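Tirnton Tenants' Repair Fund
Progress report, second period, to the Jornel Trust
Prepared by Delia Jara, with additions from the office

Short version first, I know you have a stack of these. We are spending at the rate we said we would. Applications are up, finished repairs are up less than applications, and the gap between the two is the main thing I want to talk about. No change requested to the total. One change requested to how the last part is split, see near the end.

Where things stand

211 applications since the grant opened. Most are heating, damp, broken locks. Then a long tail of everything else — stair rails, a bathtub that drained into the apartment below, a mailbox bank with no doors left on it. We take anything that makes a home unsafe or close to unlivable and that the landlord has been asked about in writing and hasn't fixed. That second part is where people get stuck. They asked by phone, or they told the super in the hallway, and there is no letter. So we help write the letter, then the clock starts, and the family is cold while it runs.

We said in the proposal the waiting period after a letter would be 4 weeks. In practice it's too long for heat in February. Ifigeneia Karras has been using the emergency line of the budget for those and it's nearly gone. More on that below.

Intake

Intake moved to evenings, 2 a week, at the library annex. Daytime hours were a mistake, mine, I copied them from the old program. People work. Attendance picked up right away once we switched and the no-show problem mostly went away. Walk-ins are fine, we quit turning people away without an appointment.

The form is shorter. It was asking for proof of income twice, on two different pages, in two different formats. Took out the second one. Also took out the question about household languages, which we never used for anything, and put in a plain question: what language do you want us to call you in. We use that one every day.

Still too much paper. Leases come in as phone photos, sideways, page three missing. Loïc Leclerc has been chasing missing pages and it eats about half his hours. I'd like to accept a rent receipt in place of a full lease for repairs on the small side. Would need your OK, its in the original conditions.

Floors, doors and damp

Damp jobs cost more than we budgeted and I don't think that will change. You open up one corner and it goes further than you thought. Floorboards, baseboard, sometimes the bottom of a door. The contractor we use, Antoniadis, gives us a price for what shows and a second price for if it's worse, and it's usually the second price. We've started approving both numbers up front so the crew doesn't have to pack up and come back another day. Saves a visit, saves the tenant taking another morning off.

Wood surfaces get refinished only when bare wood would be a problem, otherwise left alone. We got some complaints on that in the beginning. It's written on the approval letter now, in bold, and complaints stopped. 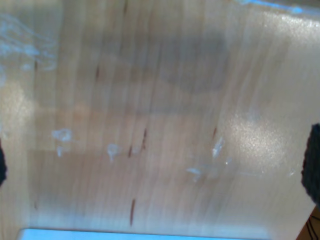 Ifigeneia Karras adds that the damp numbers look worse than they are, given that the first batch came nearly all from one building on the low side of the street, and that she'd hold off on changing the budget line until the next batch is in. Fair. I'd still move some money now. We disagree and you should know we disagree.

On that one building: the owner has now had letters from most of the tenants on the ground floor and has replied to none of them. We paid for what couldn't wait. We are not going to fix a whole building for a landlord with the grant, and that was clear in what you and we agreed. The tenants have a meeting with the city inspector. We helped with the paperwork and will go with them if asked.

Heating

The good part of this report. Heating jobs are going well. Gesteck gave us a standing price for boiler call-outs and has stuck to it, and their people show up when they say. Most no-heat calls turn out to be something small — a thermostat, a stuck valve, a fan that quit — and get fixed same visit. The others need a part and the part is the whole problem. Older units, the parts are slow.

For the wait we lend out space heaters. Rules for the loan: one per household, checked before it goes out, checked when it comes back, a sheet with the do's and don'ts taped to the box. A few haven't come back yet. I'm not going to chase them hard before spring. Please don't count them as lost in the figures, they're out on loan.

Asked for last time: how do we decide who's first. Infants, anyone over 70, anyone on oxygen or with a condition that makes cold dangerous, then by date. Jaxon Lavoie keeps the list and it's open to all staff so noone can jump it quietly. A tenant asked to see where she was on it and we showed her, with the other names covered. Might start doing that for everybody.

Ventilation

Bathroom and kitchen fans were not in the proposal as their own item. They should have been. Half the mold calls come back if there's no working fan, we paid for the same bathroom wall twice before catching on. So now a mold repair includes a check of the fan and a new one if the old one is dead. Adds a bit to each job. We think it pays for itself, can't prove it yet, too early.

Trouble spot: landlords who say the fan is fine. It makes noise, so it's fine. The crew holds a sheet of toilet paper up to the grille and if it falls, the fan isn't fine. Low-tech but the landlords do tend to accept it. Motor and housing are priced separate on the estimate now so that if only one is bad we only pay for one.

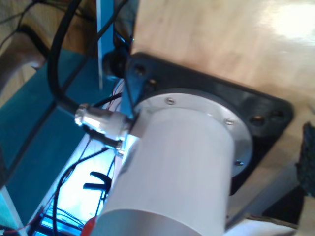 Charalambos Ververidis wrote back on the draft that fans ought to be billed to the landlord every time, with a letter, even if we never see the money. His view is that we're setting a habit otherwise. I agree on the letter. I don't want the repair to wait for it, and he's fine with that, so that's how we'll do it starting with the next round. Template is done, he wrote it, it's one page.

Recovering money from landlords generally: small amounts so far. A couple paid right away when they got the invoice and seemed kind of embarrassed. The rest ignored it. Legal aid says small claims is possible for the bigger ones but we'd need someone to prepare files, and right now nobody on staff has the hours.

Staffing

We have 3 people on this plus me part time. It was going to be enough and it's not, quite. Phones are the weak point. Messages left in the morning get called back the next day, sometimes the day after, and for a no-heat call that's bad. We put a separate number on the flyers for heat only and that one gets answered. Has helped.

Loïc is out for part of the spring. Jaxon covers intake, I cover the list. Expect my emails to be slow.

What didn't work

The workshop series. We planned sessions on tenant rights and home upkeep and hardly anyone came. Tried a different time, tried food. Same. People came to intake and asked the same questions one on one, so the interest is there, a class just isn't the way. I'd like to drop the remaining sessions and say so openly here. Materials are printed and get handed out at intake.

Online application. It's up, it works, few people use it. Costs almost nothing so we'll leave it.

Requests

Let us take rent receipts for small repairs, as above.

Move what's left of the workshop money into the emergency heat line. Total grant stays the same. If this could be answered before the next cold stretch that would help a lot, Ifigeneia is down to the last of it and is having to say "maybe next week" to people.

Shorten the wait after the letter for no-heat cases. I'd suggest leaving it to staff judgement with a note in the file each time.

Money table is in the separate attachment. The column marked "committed" is approved jobs where the invoice hasn't come in, it isn't extra spending — this confused people last time, sorry, I've relabeled it. Antoniadis is behind on invoices again so that column looks big.

Before and after letters from tenants are in the folder, names removed. Read the one from the woman with the twins if you only read one.

Call me with questions, after 3 is best, I'm at the annex on intake nights and can't pick up.

Delia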